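# The Slow Screen at Stusum

Every company of a certain age has one table it would prefer not to discuss. At Stusum, which sells teaching supplies to medical and nursing schools, the table is called ORDER_EVENT, and until last August it had never lost a row.

It was built to hold a line for each thing that happened to an order: placed, picked, packed, shipped, returned by a school that had meant to order the other size. Then somebody had the sensible idea of logging when a customer looked at an order. Then a price check became an event. Later the overnight stock feed started writing to it too, on the grounds that it was already there. By the time I was asked to have a look, the order screen in Gullix, the company's in-house sales system, took long enough to open that the phone staff had developed a repertoire of small talk. They were good at it. They knew which campus had terrible parking.

My instructions came in one line: "Please add an index."

People love an index. It's the one piece of database vocabulary that has escaped into general management, and it has the appeal of a vitamin: cheap, small, and surely one more can't hurt. ORDER_EVENT already had 12. Two of them covered the same columns in the same order and differed only in name, the second having been created by someone who searched for the first and misspelled it. Each new row had to be entered in all of them, so the nightly feed crawled along like a clerk filing one postcard in a dozen cabinets.

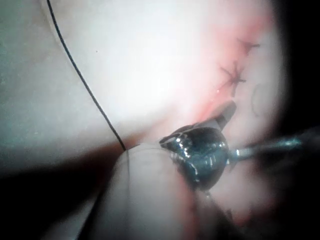
## What the plan said

The first thing I asked for was the execution plan, meaning the database's own account of how it intended to fetch the data. Asking for this tends to produce a short silence. Stusum had a monitoring product, Prisard, with a dashboard on the wall of the support office, and the dashboard was green. It had been green throughout. It measured whether the server was up, and the server was magnificently up.

The plan was less cheerful. To show a clerk the last few events on one order, the database was reading the whole table from front to back. It wasn't ignoring the indexes out of spite. The order number was stored as text in ORDER_EVENT and as a number everywhere else, so every comparison forced a conversion, row by row, on the side where the index lived. An index on a column is of very little use when the query asks about a converted version of it. You can look up a name in the phone book, but you can't easily look up everyone whose name has seven letters.

I ran the query as it stood and wrote down the result: 2799 milliseconds, on a quiet morning with no one else on the system. Most of that was spent looking at orders belonging to other people.

Changing the screen to pass the order number as text took one line of code. Getting permission to change the line took three meetings, one of which was held to decide who should be at the next. Saarela, the outside firm that looks after Stusum's servers, wanted it noted that the servers were fine. It was noted.

After the change, the same lookup used the index and came back faster than I could read the timer. The phone staff went quiet for a day. One of them asked if we could put some of the delay back.

## The part no one had ordered

That could have been the end of the job, and the invoice was half written. But the nightly feed was still running into the morning, and the duplicate index was bothering me the way a crooked picture does.

Dropping an index is a test of character. Adding one makes you look helpful. Removing one means that anything which goes wrong in the next month, up to and including the elevator, will be your fault. The polite approach is to make it invisible first, if your database allows it: the index goes on being maintained but queries behave as though it had gone. If a report falls over, you flip it back and look thoughtful.

We hid the misspelled twin. Nothing happened. We hid four more, one at a time, leaving each long enough for the month-end reports to come and go. One turned out to matter, to a single report that ran on the last working day and went to an address that bounced. We kept the index anyway, out of what I can only describe as cowardice, and I put a comment on it.
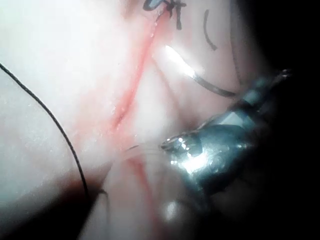
*Page last changed: 9 March 2021*

Which left the rows themselves. When I asked how long the company had to keep them, sales said forever, finance said seven years, and the legal folder held a memo saying the matter was under review. The memo was older than the table.

Sorting the rows by type was more useful than arguing. The events that recorded something real, such as a shipment or a refund, were a modest slice. The rest was the record of people looking at things. One order, for a single box of gloves, had 621 entries. Five described the life of the order. The others were a browser tab that somebody had left open, refreshing itself faithfully through a long weekend while the gloves sat in a warehouse.

We split the table. Real events stayed put. Views and price checks went to a second table, divided by month, so that getting rid of an old month means dropping a partition. The alternative, a DELETE statement the size of a cathedral, had been tried in an earlier year. It ran until the undo space was full and then spent even longer putting everything back, leaving the table exactly as large as before and the team somewhat smaller.

The feed now finishes well before the lights come on. Gullix opens an order promptly. There's a test that compares column types across joined tables, and it has already complained about two more, both in the returns module, which is owned by a department that would like to be consulted. A meeting has been scheduled.

Prisard, for the record, is still green. I asked whether it could be set up to time the order screen as well, and was told it could, with the next tier of license. In the meantime there's a small script that opens an order every few minutes and writes down how long it took. It needed somewhere to keep the results, and I came in one morning to find that someone had pointed it at ORDER_EVENT. I've moved it.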